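Budget for a small pick-and-place bench: which parts should be bought new?

Asked in Small Automation > Buying and Planning
Tags: gripper, budget, acrylic, teaching bench
Posted by didora_bench, Dec 28, 2023

Hello all. I am planning a small bench with one arm for an evening course in automation. We must order everything before the end of our budget period, so I have only one try to make the list correct.

The work is simple: pick up a small object, carry it, put it on a plate or in a bin. The objects weigh very little, and high speed is not needed. Students will write the program, and a second person will look at what the arm does and note the errors.

The arm itself is already decided and paid for by another part of the school. What remains for me is the gripper, the table, some kind of walls, the camera and its mount, the light, and the objects. For all of this I have 850 dollars.

I received two offers for the gripper. One is from Misus, for 519 dollars, with the cable and one spare set of fingers. The other is from Nerkix, for 500 dollars, but without the cable and with no spare fingers. The seller at Nerkix was polite but he could not tell me what the cable will cost. Both have the flange that fits our arm.

What I want to know:

Is it reasonable that the gripper takes more than half of the money?
Do I need walls at all, or is this only for the beauty?
Can I use toys and kitchen things as objects, or should I buy the calibrated blocks from the catalog?

I apologize if some of this was answered before. I used the search, but most topics I found are for factories and for much larger amounts.

2 replies, sorted by votes

tilahun_shop
21 votes, accepted by the poster

I built a similar bench and I made several mistakes with the order, so I will write what I would do with your amount.

Gripper

Yes, it is reasonable. The gripper is the part you cannot replace with something from a kitchen store. Between your two offers I would take the Misus. The difference is 19 dollars, and for this you receive the cable and the fingers. Special cables can be expensive and they can be slow to arrive. My own cable was ordered in June and it came in August, and during this time the gripper was in its box and the students were reading the manual.

Before you pay, ask for three things in writing: the maximum opening, the minimum force, and which screws hold the fingers. The opening must be larger than your largest object with some space on both sides. The minimum force matters more than the maximum one when the objects are light.

After the Misus offer you still have 331 dollars. Please put 35 of it to the side and do not plan anything with it. You will need screws, tape, a longer power cord, and one thing which you forgot.

Walls

Buy them. They are not for beauty. A round object that falls from the fingers will roll, and without a wall it rolls to the floor, and somebody has to stop the program to get it. Clear acrylic is my preference, for the reason that people and cameras can look through it. It has one disadvantage, the reflections. With a lamp above you will get bright lines on the top edges, and sometimes a second copy of an object in the front panel. If your students use color to find the objects, tell them about this early.

Let the shop cut the panels. I cut mine at home and the corners were never square. Small brackets for the corners are cheap, so order a few more than the drawing shows.

Table

Use the table you have, if it does not move when you push it. I would only think about the finish. A shiny top gives glare, and a strong wood pattern is more difficult for a simple vision program than one plain color. A cheap mat solves both, but first try without it. For teaching, a table that is a little difficult can be useful.

Objects

Toys are good. Toy fruit and vegetables have different shapes and strong colors, and you can replace them for very little money. I would take a minimum of one round, one long and thin, and one that is thicker at one end. For the target, a shallow plate with a raised rim is a good beginning, because the program must lift the object over the rim and cannot just push it in. The calibrated blocks are for measuring how exact the arm is. This is a different exercise and you can buy them next year.

Camera and light

Do not buy the camera before the mount. Put the mount at the side and a little above, and check two things from there: that the whole plate is visible, and that the gripper does not hide the object in the moment before it is released. A lemon can be easy to see from one gripper position and half hidden in another, with the same plate, the same carrot and the same eggplant on the table. 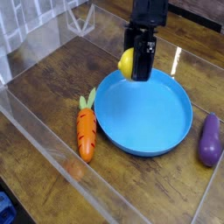
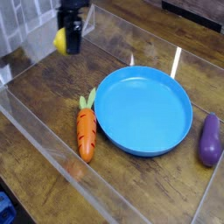
Order of buying

First the gripper, with the cable. Then measure how far the arm can reach with the gripper mounted, draw this area on the table with a pencil, and only after this order the acrylic. I did it in the opposite order and my back wall was too near, so the arm touched it each time it went to the far corner. The second set of panels cost me the money that was meant for the lamp.

The camera mount can be ordered together with the acrylic. The lamp should be last. Try the room light first, at the hour when the course takes place.

If you want, send me your table size and I will tell you if my drawing for the panels can be adapted.

nerkix_user_2
4 votes

I have the Nerkix one and it is ok. For the cable I used one from an old machine, so I don't know the price. Fingers are a bit hard for smooth things, I put rubber on them from a bicycle tube.

Would not buy the walls, a cardboard box with the top removed does the same. You can't see through it but for us this was no problem, our camera is directly above.

Comments on the accepted reply

didora_bench
Thank you very much, this is what I needed. I asked Misus for the opening and the force, and they promised a data sheet. I did not think about the reach with the gripper mounted, I had taken the number for the arm alone. The table is in a room with a large window, so I will also look at the light in the evening before I order a lamp.

tilahun_shop
Good. The number for the arm alone is usually given to the flange, so the gripper changes it. Also check how high the arm must go to bring an object over the wall, if you want a bin outside. I kept my bin inside for this reason.

didora_bench
The bin will be inside too. I will write here again when the panels are ordered.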